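Speaker notes – "Keep the old box running" – Brotness library meetup
Slot is 42 minutes with questions. Water on the left side, clicker in the right pocket.

## Before I start

Wait for the door to close. Say hi to Virgilio Maglaya if he made it, he's the one who talked me into this and I want him to sweat a little too.

Ask for hands: who here runs something at home that other people depend on? Family photos, church newsletter, the choir's sheet music, whatever. Then: who has a written note somewhere that says how to turn it back on? (Let the hands go down. Don't comment, just let them look at each other.)

## Opening story

Okay, so I run the archive for the Nistavgate history society. I didn't apply for this. I went to one meeting about old ferry timetables, I mentioned I had a spare computer, and by the time the coffee was gone I was the archive. That was a good while ago now and I still haven't seen a ferry timetable that makes sense.

What we have is scans. Letters, shop ledgers, wedding pictures, a whole run of school yearbooks, and the Bañez family collection, which came to us in shoe boxes and smelled like a basement for the entire first year. People scan things on their kitchen tables and send them to me, and I put them on the server, and everybody assumes that's the end of it.

The story I want to tell tonight is the February we lost the ledgers. PAUSE HERE. I always rush this bit.

We lost them for two days. The files were fine the whole time! They were sitting on a drive in a folder with a slightly different name, because I'd tidied up. I was feeling organized. I renamed "Ledgers_old" to "Ledgers" and "Ledgers" to "Ledgers_working" and then I went on a trip to see my sister.

Ronaldo Agbayani was the one who needed them. He was writing up the history of the feed store and he had a print deadline, and he called me at my sister's place, very polite, and asked where 1911 had gone. I told him it was right where it always was. I said that three times on the phone. I was wrong all three times.

(They usually laugh here. If they don't, keep moving.)

## What I took from that

So the big thing I want you to leave with is that most of what goes wrong in a small archive is people stuff. Mine is, anyway. I've had one drive die on me and I've had more naming disasters than I can put on a slide.

Talk through the naming rules, loosely. Don't read them out, they're on the handout:

- Date first, year then month then day, so things sort themselves
- No "final," no "new," no "old," no "real"
- The name of the person who scanned it goes in the notes file
- If you rename a folder, you tell somebody the same day

That last one is the Ronaldo rule. He's okay with me calling it that. I asked.

Tell the yearbook one if there's time: we had a folder called "misc" with 200 scans in it and one of them was the only known picture of the old bakery. It was filed next to somebody's dentist receipt. Our scanner folks are wonderful and they will scan anything that's flat.

## The hardware part (keep it short!!)

I can feel some of you waiting for me to talk about machines, and some of you dreading it. It'll be five minutes.

You don't need anything fancy. A used office computer will hold a town's worth of paper. What you want is room for more than one drive and a case you can open without crying. If you get offered a retired server by somebody's workplace, say thank you, and then ask how loud it is. I took one home once and my dog moved into the garage.

Also – learn what the inside looks like on a calm afternoon, with a cup of tea, before anything is broken. I put off opening mine for ages since I figured I'd hurt it. You find the drives, you find the memory, you write down what's what on an index card and tape the card inside the lid. Mine's in pencil and it has saved me more than once.

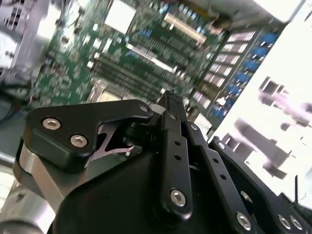 *Slide 9: open server chassis, green motherboard showing.*

Leave the slide up while I do the dust talk. Dust talk is: unplug it, take it outside, short puffs of air, don't let the fans spin like pinwheels. Somebody will ask about vacuum cleaners. I don't use one inside the case, too much static for my nerves.

Then backups. Say it slowly. One copy on the machine, one copy on a drive in a different building, one copy with somebody who doesn't live with you. My different building is the Brotness library, thank you Brotness library, it's in a drawer behind the desk in a cookie tin. My somebody is Virgilio. (Point at him.)

And then you have to try getting something back! Pick a file, pretend it's gone, get it off the backup. I do one every month and I pick it by letting my nephew shout a year. The first time I tried it, the backup had been copying an empty folder since summer. It took no time at all and reported 100 percent success every night.

Let that one sit.

## Passwords and the hit-by-a-bus envelope

I don't like calling it that, my mother hates it. We call it the lottery envelope. If I win the lottery and move to the beach, what does the society need to know?

Mine has one sheet of paper. It says where the machine is, how to turn it on, who pays for the web address and when it's due, and where the passwords live. It doesn't have the passwords on it. Ronaldo has one envelope and the society's lawyer has the other one, and I update both when something changes. Okay, I try to.

If anybody asks about Clurus, that's the name of our machine. Named by a committee, spelled wrong on purpose, long story, skip unless they push.

## Getting people to help

This is the part I care about the most so DON'T run out of time like at the last one.

I used to ask, "Would anyone like to help with the archive?" and I got silence and a lot of interest in shoes. Now I ask for one evening and one box. You come over, you get the box, I feed you, you scan until you're tired, you leave. People come back. Some of them come back for the soup, I'm not proud.

Give folks something they can read while they do it, too. Letters are better than ledgers for this. We had a whole table go quiet over one letter about a borrowed mule and whether it had been returned in the same condition. Everybody took a side. I'm with the mule.

And put names on things. Every collection page on our site says who scanned it, and people send that link to their cousins, and then the cousins show up with a shoe box of their own. Half of the Bañez collection got here that way.

## Wrap up

Homework, if they'll take it: go home, find the folder you'd be most upset to lose, and check that it exists in a second place. Open one file from that second place and look at it with your eyes.

Handouts are by the door. Bring back the pens, they belong to the library.

Questions. If it's quiet, ask Virgilio to tell the one about the upside-down map, he'll pretend he doesn't want to.

Things I got asked last time and fumbled:

- What scanning resolution? (Check the handout, it's on the back, I forgot it was on the back)
- Can I throw out the paper afterward? NO. Please don't.
- What about tapes? Ask for their email, I've got a shop I like.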